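Section 3: Lockers, water and the window ledge

This section of the Fallach building guide covers the locker bank, the water dispenser and the things that gather beside them. It assumes you have read Section 2 (Doors) and still want to come in.
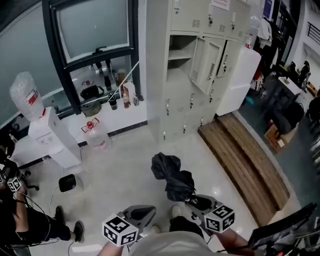
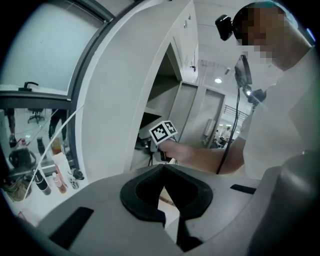
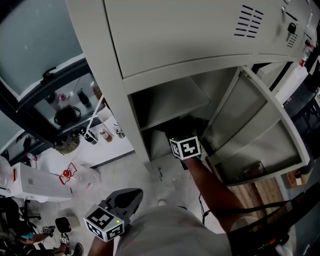 3.1 Before you choose a locker

The lockers are sold by Manolakis under the name Prostness, which sounds like a complaint you would see a doctor about. They are sturdy, grey and completely without charm. Anyone with a Fallach pass may have one compartment. Anyone with two compartments has been spoken to.

1. Find a compartment that is open or has its key in the lock. A closed door with no key belongs to somebody, however long it has been since you saw them.
2. Look inside before you put anything in. Feel along the back of the inner shelf as well. Gloves, single socks and old adaptors migrate there.
3. Put what you find in the lost property crate by the front desk. Do not put it in the next locker along.
4. Write your name and compartment number on the sheet at the front desk. Capitals, please. We have a "Mr Squiggle" on the January sheet who has never come forward.

Note: The inner shelf lifts out. It goes back in with the lip facing up. With the lip facing down it will hold for most of a day and then let go of everything at once.

3.2 Loading

1. Heavy things go on the bottom. Shoes also go on the bottom, for the sake of whatever is on top.
2. Folded clothes and bags go above the shelf. A soft bag should be emptied and folded flat first. Stuffing it in as a ball is quicker, and then it has to be got out again with both hands while the door shuts on your elbow.
3. Leave the vents clear. They are there to let air through, and they do a fair job of letting smells through as well.
4. Coil cables and tie them. A loose cable will find the hinge.
5. Swing the door shut and turn the key. Pull once to check.

CAUTION: Open doors stick out a long way and the corners are exactly as sharp as they look. If you are working in a low compartment, check what is open over your head before you stand up.

3.3 Locks and keys

The key turns a quarter to the right and stops. If it goes further, it is no longer attached to anything and you should tell the front desk. A lost key costs you 3 pounds and a short wait. Ring extension 38 and give the compartment number. Please do not try the neighbouring key "just in case". It will go in. It will not come out.

If a lock is stiff, use a little graphite powder. Cooking oil was tried once, and we would like that to remain the only time.

3.4 The water dispenser

1. Switch the dispenser off at the wall.
2. Lift the empty jug straight up and set it to one side.
3. Wipe the neck of the full jug with a clean cloth. The cloth that lives behind the dispenser is not a clean cloth.
4. Peel the seal, then lift with your knees and turn the jug over in one go. Hesitation is what wets the floor.
5. Wait for the bubbling to stop, then switch back on.

CAUTION: The floor tiles are polished and give no warning when wet. Mop first, apologise later.

Empty jugs go back to Grostaner, who charge a deposit and remember every one. Do not turn them into plant pots.

3.5 The window ledge

The ledge is for things you will pick up again today. Bottles are the usual offenders. They arrive with an inch left in the bottom and stay until someone else loses patience.

- Bottles and cans: finish them or empty them, then recycling.
- Bags: in your locker.
- Chargers and leads: unplugged and taken home, or they become everybody's.

The ledge is cleared at the end of each day. Anything still on it goes in the crate, and the crate is emptied once it holds nearly 50 items or cannot be lifted, whichever comes first.

3.6 Giving up your locker

Empty it, wipe it out, leave the door open and the key in the lock. The next clear-out is on 5th September, and any compartment with no name on the sheet will be opened that morning.

Fallach Building Guide, Section 3 | Front desk: extension 2133 | © Fallach | Back to top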